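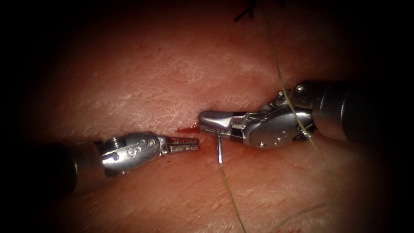 How to test whether a robot could do your mending

Sewing is my favorite chore to throw at the "can machines do this yet?" question, and surgical tools are a great place to start looking. Two metal instruments, a curved needle in one set of jaws, green thread, a slit to close: swap the skin-like pad for a torn pillowcase and you have my Sunday basket!

You can try the same job at home and score it the way we do at Kosel.

What you need

A scrap of thick felt, a curved upholstery needle, 30 inches of thread and two pairs of small pliers.

Step 1. Cut a straight slit in the felt and pin the scrap flat.

Step 2. Grip the needle in the right-hand pliers, a little behind the middle. Hold the other pair open, close to the slit.

Step 3. Push the tip through one lip of the slit and roll your wrist so the needle follows its own curve. Pulling straight tears the felt.

Step 4. Catch the point with the left pliers, let go with the right, and draw the thread through. Watch the loose end (it loves to drape itself over your tools).

Step 5. Tie off, then time yourself. My first stitch took 134 seconds, and I was thrilled.

Scoring

Give one point for each part you could write down as a fixed rule. Gripping gets it easily. Slack thread doesn't, and that's where our bench arm, Boiko, still stalls. So my answer for mending is "not yet" for a machine working alone, but I'd love to be wrong by March.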